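Chapter 8
Who Pays for College, and Who Gets the Credit?

Every spring, a familiar kind of story goes around. A singer or a ballplayer hands out scholarships, a student cries on camera, and a check the size of a door is held up for the press. Most of us feel good and move on. This chapter asks you to stay a little longer and look at the money.

Take the Clumeck Fund, started by the rapper who records as Mowat. In its first year it received 151 applications and made 22 awards. The press release gave the second number in its headline and left out the first. It also left out the size of each award, which covered two semesters of books and fees at a state school. Tuition, rent and food were the student's problem.

Armindo Sequeira was one of the 22. He was grateful, and he said so in the video the fund asked him to make. He also worked nights through his second year and dropped a class in March to keep up. The video does not mention the class.
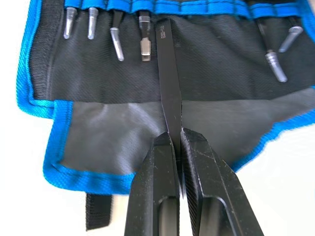 Tool roll, open on the work surface.

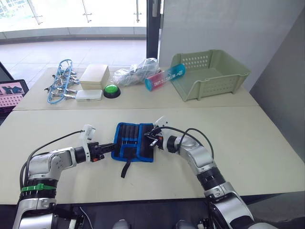 Does this make the fund a fraud? No, and students who reach for that word too fast should slow down. Books cost money, and somebody paid for them. What we should doubt is the larger claim, printed on the fund's own posters, that it "changes lives." How would anyone know? The fund keeps no record of who finished a degree. It does keep a record of how often its founder was named in the news.

Khôi Lã, who reviewed giving by entertainers for the small watchdog group Witine, puts the trouble plainly: a gift announced at a concert is judged by the applause. Her report compares Clumeck with the Wilevia Trust, a duller outfit with no famous name attached, which gave fewer awards but paid them for all four years.

Keep both in mind as you read Section 8.1, where we look at how a celebrity foundation is set up, what it must tell the public, and how much it may keep to itself.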